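인쇄 | 이메일로 보내기

2025-12-26 금요일, 카페에서 병 집기

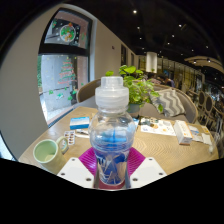 오전 열 시 조금 넘어서 시작했다. 어제 하루 쉬었더니 손목은 좀 나았는데 감이 떨어져 있었다. 처음 몇 번은 다 버렸다. 손가락을 너무 빨리 닫아서 병이 옆으로 밀렸고, 한 번은 아예 넘어졌다. 넘어진 것도 저장은 해 두었다. 실패로 표시만 하면 나중에 쓸 수도 있다고 해서 요즘은 지우지 않는다.

이번 묶음은 Skorura 작업 목록에서 '용기 집어 옮기기' 항목이다. 목표는 1,000개이고, 지난주까지 모은 것이 325개였다. 장소를 바꿔 가면서 모으라는 조건이 붙어 있어서 사무실에서만 찍은 것은 일부밖에 인정이 안 된다. 사무실 책상은 늘 같은 조명에 같은 회색 상판이라 여름 내내 거기서 찍은 것으로 학습시켰더니 다른 곳에서는 병을 잘 못 찾았다. 8월에 그 결과를 보고 나서 밖으로 나오기 시작했다. 카페는 이번이 두 번째다.

투명한 병은 여전히 까다롭다. 뚜껑까지 반투명이면 더 그렇다. 내 눈으로는 어디를 잡아야 하는지 금방 보이는데, 영상으로 돌려 보면 병 뒤의 물건이 비쳐서 윤곽이 흐려지는 구간이 있다. 파란 부분이 있는 병은 그나마 낫다. 그래서 오전에는 이 병만 계속 했다. 들어 올리고, 옆으로 옮기고, 내려놓고, 손을 뗀다. 한 번에 대략 십몇 초 걸린다. 내려놓을 때 바닥에 닿는 느낌이 오면 바로 벌리지 않고 한 박자 쉰다. Giltent 쪽 지침에 있는 내용인데 초반에는 귀찮아서 안 지켰다가 한 묶음이 통째로 반려된 적이 있다.

탁자 위에 머그잔이나 종이, 상자 같은 것은 치우지 않고 그대로 두었다. 지침에도 정리하지 말라고 되어 있다. 대신 몇 번마다 위치를 조금씩 바꿨다. 머그잔을 앞으로 당겼다가 옆으로 돌렸다가 했고, 종이도 방향을 바꿨다. 메모장에 언제 바꿨는지 적어 두었는데 중간에 두 번쯤 빼먹은 것 같다. 나중에 영상 보면서 맞춰야 한다.

조명은 생각보다 문제였다. 천장이 검고 작은 등이 여러 개라 병 윗부분에 반사가 많이 잡힌다. 창 쪽에서 들어오는 빛은 시간이 지나면서 달라졌다. 오전 것과 오후 것을 나중에 비교해 보면 같은 자리라고 보기 어려울지도 모르겠다. 좋은 일인지 나쁜 일인지는 학습을 돌려 봐야 안다. 창에는 아직 트리 그림이 있었다. 크리스마스는 어제로 끝났지만 며칠은 더 둘 모양이다.

점심은 샌드위치로 때우고 오후에 다시 앉았다. 자리를 한 번 옮기려고 했는데 창가 쪽 말고는 콘센트가 없어서 그냥 있었다. 배터리가 33퍼센트까지 내려갔을 때 충전을 시작했다. 충전하면서도 기록은 되지만 선이 손목에 걸려서 동작이 어색해진다. 어색한 동작이 그대로 들어가면 곤란하니 충전하는 동안은 오전 것을 훑어봤다.

훑어보면서 알게 된 것 몇 가지.

병을 잡는 높이가 거의 늘 같다. 허리의 잘록한 부분을 기준으로 삼는 버릇이 들었다. 내일부터는 더 위와 더 아래도 섞어야 한다.

접근하는 방향도 한쪽으로 치우쳤다. 오른손으로만 하니 그렇다. 의자를 돌려 앉든지 병을 탁자 반대편에 두든지 해야 한다.

시작할 때 손이 너무 가까이에 있는 것이 꽤 된다. 기록 버튼을 누르고 바로 집어서 그렇다. 시작 위치를 좀 더 멀리 잡고, 병이 화면 한쪽에 치우친 상태에서 출발하는 것도 넣을 것.

끝나는 시점이 들쭉날쭉하다. 손을 뗀 뒤 바로 끊은 것도 있고 한참 지나서 끊은 것도 있다. 긴 것은 잘라내면 되지만 짧은 것은 방법이 없다.

오후 세 시쯤 Furnival에 중간 분량을 올렸다. 업로드가 느려서 2개가 실패했고 다시 올렸다. 카페 와이파이로 큰 파일을 보내는 것은 무리다. 다음부터는 집에 가서 한꺼번에 올리기로 했다. 올린 다음 Tivska로 자동 검사를 돌렸더니 흔들림 경고가 여러 개 나왔다. 열어 보니 실제로 흔들린 것도 있었고, 빨리 움직였을 뿐인 것도 있었다. 기준값을 건드릴 권한이 없어서 메모만 남겼다. 지난번에도 같은 메모를 남겼는데 답은 없었다.

네 시 넘어서는 속도가 많이 떨어졌다. 손이 피곤하면 손잡이를 쥐는 힘이 일정하지 않고, 그러면 손가락 벌어지는 폭이 조금씩 달라진다. 값으로 보면 그래프 끝이 떨린다. 예전에는 목표 개수를 채우려고 저녁까지 버텼는데 그런 날 것은 나중에 많이 빠졌다. 오늘은 다섯 시 전에 접었다.

커피는 두 잔 마셨다. 한 자리에 오래 앉아 있어서 중간에 케이크도 하나 시켰다. 영수증은 지갑 안쪽에 넣어 두었다. 월말 정산에 넣을 것.

저녁에 집에서 나머지를 올렸고 이번에는 전부 한 번에 들어갔다. 라벨은 절반쯤 달다가 그만두었다. '옮기기'와 '밀기'의 구분이 또 헷갈렸다. 바닥에서 살짝 뜬 채로 간 것은 영상만 봐서는 모르겠다. 일단 '옮기기'로 달고 의심 표시를 해 두었다.

내일 할 일: 병 높이 바꿔서 다시, 불투명한 컵 추가, 손가락에 묻은 것 닦기, 나사 조임 확인, 여분 배터리 챙기기. 기록 시작할 때 손 위치 멀리.

인쇄 | 이메일로 보내기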